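Grippers & End Effectors > Handheld capture kits

Triltar handheld gripper kit for cloth work: worth it at this price?

tirkska_lab
Quoted 1,379 for the Triltar kit, two-finger version. We need demonstrations of folding and placing fabric on a large covered surface. Does it hold thin cotton by one corner, or does the cloth slide out between the fingertips? The Terkham brochure only covers rigid parts.

Grīnberga
We have run it since May. Thin cotton holds if you take at least 30 mm of fabric. Less than that and the tips close on each other first. Check the finger screws every 14 sessions. They back out, and the fingertips drift out of line. Navy cloth on a green or grey-green base cloth: 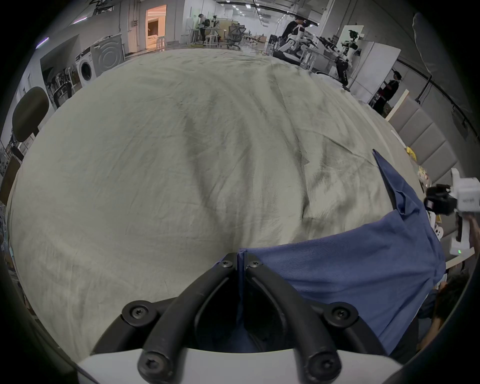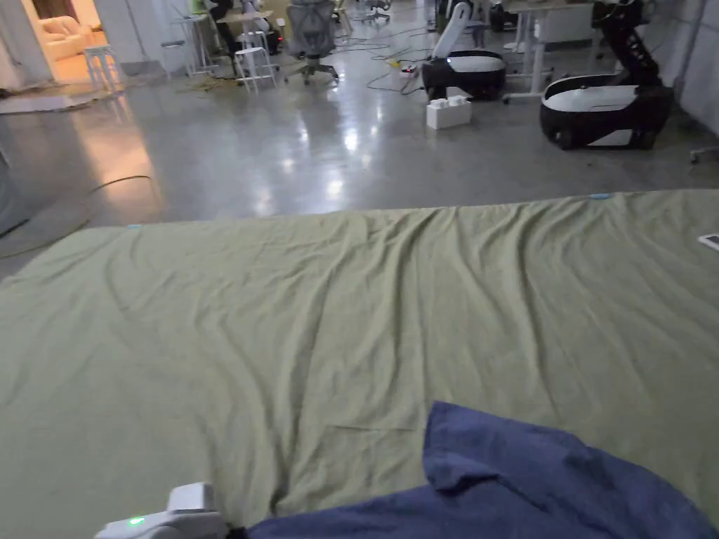

Use a base cloth that contrasts with the workpiece. Our first one was close in color and we discarded 3 full sets. The charger is slow. Buy the second battery with the kit, as it costs more separately.

bench_nine
Depends on the fabric. Ours was fine on towels. Ask for the demo unit.

We use cookies to keep you signed in and to measure traffic. Accept all | Manage settings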